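Módulo de orden doméstico, unidad 9
Apuntes para los participantes del curso de Stadby

Tema: estantes pequeños sobre la mesa y recipientes abiertos

En la unidad anterior hemos hablado de los armarios cerrados. Ahora pasamos a lo que queda a la vista. Una mesa de trabajo se llena muy rápido, y el método Sotley, que seguimos en este curso, propone empezar por la superficie: primero se vacía una parte de la mesa, después se decide qué objetos suben al estante.

Conceptos que deben recordar:

Nivel alto. Se usa para lo que tomamos cada día. Conviene que el recipiente no sea más ancho que el estante.
Nivel bajo. Puede quedar vacío al principio. Muchos alumnos lo llenan enseguida y luego no tienen sitio para lo que llega en la segunda semana.
Zona libre. Es la parte de la mesa delante del estante. En el ejercicio medimos 50 centímetros de fondo.

Sobre el material: la rejilla de alambre deja ver el contenido desde los lados. El plástico translúcido ayuda también, aunque con el color verde se distinguen peor las cosas pequeñas del mismo tono.

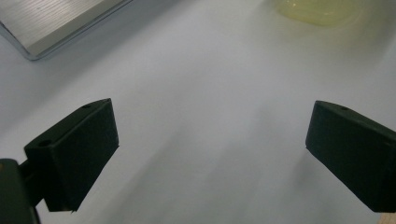
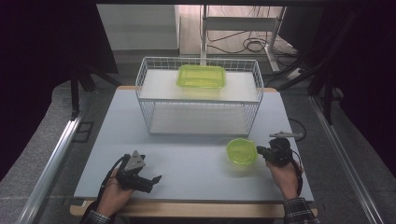
Estante blanco de dos niveles con el recipiente rectangular arriba y el cuenco redondo en la mesa: segunda imagen.

Kovačević no está de acuerdo con dejar el cuenco fuera del estante. Según su comentario a estos apuntes, un cuenco bajo y abierto acaba siempre recogiendo llaves, monedas y recibos, y en su casa prefiere ponerlo en el nivel bajo desde el primer día. Añade que la zona libre debería estar libre de verdad, también de recipientes.

Es una objeción razonable y la discutiremos en clase. Piensen antes qué objetos pondrían ustedes en cada recipiente.

Tarea para el 12 de junio: dibujar la propia mesa vista desde arriba, con el estante y la zona libre, y escribir 5 frases sobre el uso de cada nivel. Quien no tiene estante puede usar una caja puesta de lado.

Lectura: cuaderno de Jestovport, página 366, solamente la parte de los recipientes sin tapa. La parte de las etiquetas la veremos en agosto.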